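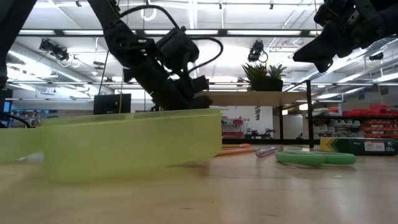 I have been suspicious of clear storage bins for as long as people have been telling me to buy them. The claim is always the same: if you can see what you own, you'll use what you own, and you'll stop buying a third roll of packing tape. So let's start with the word "clear," because most of what gets sold under it isn't. Take the lime-green ones, straight walls, flat rim, a slightly frosted finish. They let light through, sure. They're cheerful on a pale tabletop. But frosted and green is a long way from being able to read the label on a glue stick, and small things have a way of ending up on the table next to the bin anyway, which has been my experience with every container I have ever brought home.

I'm writing this because I spent a good part of August reorganizing the craft and repair shelf in the back room, and I told a few people I'd report back once the system had been lived with. It's now Tue 11 December and it has been lived with.

The background, for anyone new. The shelf used to be shoeboxes. Ugly, mismatched, written on in marker and then crossed out and written on again. Batteries in one, picture hooks in another, a box that said RIBBON and held extension cord parts. I knew where everything was. Then I read one too many articles and decided the shoeboxes were the reason I never fixed anything.

I looked at three kinds of bins. The Hudimer ones stack well, but the lids need two hands and a certain mood. The Stalmont ones are sturdier and cost enough that I started doing math on how many picture hooks I'd have to store to break even. I ended up with Munetti open-top bins, mostly because I couldn't face lids. I bought 7 of them. I wanted six, but they come in odd-numbered sets for reasons I can't guess at.

First week, wonderful. I kept walking past the shelf just to look at it. If you have ever organized anything you know this feeling, and you should not trust it. It's the same feeling as a new notebook.

By week three the problems had shown up. Open tops collect dust, and I don't mean a little. The see-through sides, which were the entire selling point, show you whatever happens to be lying against the wall of the bin. In the sewing bin that was the back of a needle packet. In the hardware bin it was a receipt. The useful stuff was in the middle, invisible, same as in a shoebox, except a shoebox has a flat side you can write on. I tried labels. They peeled off the textured plastic in a day or two, so I used stronger tape, and now the bins have tape on them that blocks the view. Draw your own conclusions.

The other thing is the size question. Every guide says to sort by category. Fine, but categories don't come in bin sizes. My batteries would fit in a mug. The wrapping supplies don't fit in anything. So you get one bin with four lonely batteries sliding around and one that's a bouquet of paper tubes, and to even things out you start putting unrelated stuff in with the batteries, and there you are, back at RIBBON with the extension cord parts.

I'll be fair and say what did work. Washing them is easy. Some washers leaked something sticky in September and I had the bin rinsed and back on the shelf in a couple of minutes, where a shoebox would have gone in the trash. They slide well. I also like being able to carry a whole bin to the table, do the job, and carry it back. When I do carry it back. The average time between "I'll put that away" and putting it away in this house is, by my estimate, 90 minutes on a good day and the weekend on a bad one.

Did I fix more things? I fixed a lamp and a drawer pull. I would have fixed the lamp regardless, it was the only one in the hall.

A reader wrote to recommend the Rusu method, where you empty every container once a season and only put back what you touched in the last 30 days. I tried it for one bin. By that rule I'd own a tape measure and half a candle. The stuff on a repair shelf is stuff you don't touch for a year and then need badly on a Sunday night, so I don't see how it applies.

Where things stand now: four bins still on the shelf, doing reasonable work. One is under the sink with sponges in it, one has gone out to the car, and one is holding the shoeboxes' worth of odds and ends I haven't sorted. Two shoeboxes have come back as well. The picture hooks are in one of them, with PICTURE HOOKS written on the end in marker.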